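Part 3: Making your first tincture with the Jumon press

By now you've got the press bolted to the counter and the drip tray clicked in underneath. If the tray wobbles, go back to Part 2 and turn it the other way up (I did it wrong for a whole month). The rest of this part takes you from dried herb to a bottle on the shelf.

You'll need 200 grams of dried herb, a wide-mouth jar with a lid that seals, a cheesecloth bag, and enough 80-proof vodka to cover. I use dried lemon balm for a first run, since it's cheap and forgiving and the smell is lovely.

1. Chop or crumble the herb. Don't grind it to powder! Powder gets through the cloth and clogs the little holes in the press basket, and then you're in there with a toothpick all evening.

2. Put the herb in the jar and pour in the vodka until it sits two fingers above the plant. Dried herb swells overnight, so look again in the morning and top it up.

3. Label the jar right now, before you do anything else. Plant name, which part you used, strength of the alcohol, date. My labels look like this: Lemon balm, leaf, 80 proof, 4/7/99.

4. Keep the jar in a dark cupboard for four to six weeks and give it a shake whenever you think of it. Once a day is nice. I miss plenty of days.

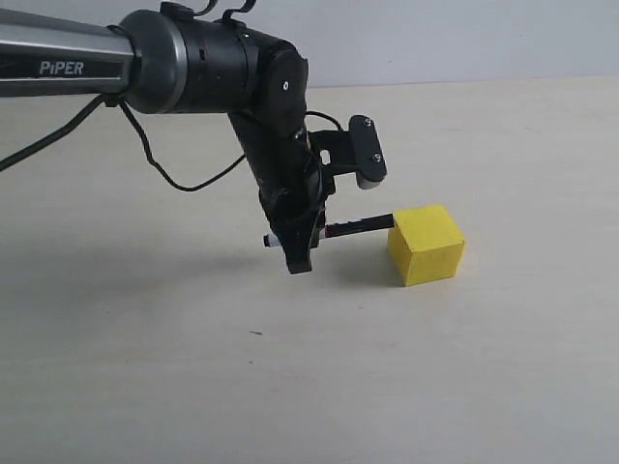

Gleice Bragança: I'd go the full six weeks for roots and bark. Leaf is fine at four, but my burdock came out like weak tea when I rushed it.

She's right, and I've gone over to six weeks for anything woody. If you bought the Orumano root mix, count it as woody even though there's some leaf in there.

5. Line the basket with the cheesecloth bag and tip in everything from the jar, herb and liquid together. Fold the top of the bag over itself twice. Let it drain by its own weight for ten minutes before you touch the handle.

6. Turn the handle slowly, a quarter turn at a time, and wait for the drip to slow down before the next one. When the handle pushes back hard, stop.

CAUTION: Do not put a pipe or a wrench on the handle for extra leverage. The screw is rated for hand force only, and a bent screw isn't covered.

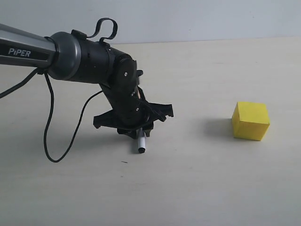 7. Let the liquid settle overnight in a covered jug. Pour off the clear part through a coffee filter and leave the sludge behind.

8. Fill your brown glass bottles up to the shoulder. The ones in the kit are from Stutico and the droppers screw down tight, but wipe the threads first or they'll glue themselves shut. Copy everything from the jar label onto the bottle.

Note: 300 ml is about what I get back when I start with a jar this size. If you get a lot less, the bag was probably folded too thick at the bottom. Open it up, spread the herb flat and press again.

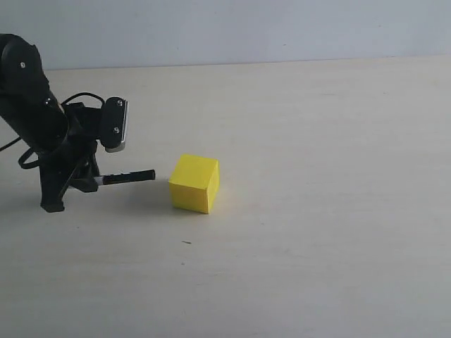 Cleaning and storing the press
by Lorcan Nic Aodha

I wrote this bit separately and it got tacked on here, so forgive me if I repeat myself. Clean the press the same day you use it. Sticky resins (propolis, myrrh, pine) set like varnish, and hot water alone won't shift them.

1. Unscrew the plate and lift out the basket. Compost the spent herb.

2. Wipe the basket and plate with a rag dipped in plain alcohol, then wash both in hot soapy water. No dishwasher - it dulls the plate and dries out the seal.

CAUTION: Keep alcohol and alcohol-soaked rags away from the stove, pilot lights and candles. Open a window and let the rag dry flat outdoors.

3. Dry everything with a towel and stand the basket upside down overnight.

4. Put one drop of food-grade oil on the screw. One! More than that and it ends up in your next batch. 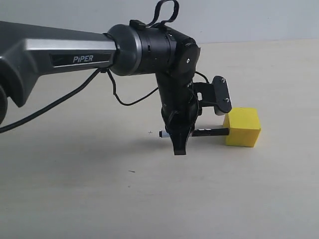
Before you take any of it

The press makes the tincture and that's where my advice ends. Herbs can get in the way of blood thinners, thyroid pills and plenty of other things, so show your list to a pharmacist or your doctor first. If you're pregnant or nursing, or it's for a child, ask before you even start the jar. Anyone who avoids alcohol can use the glycerin method in Part 4, which uses the same press and a longer drain time.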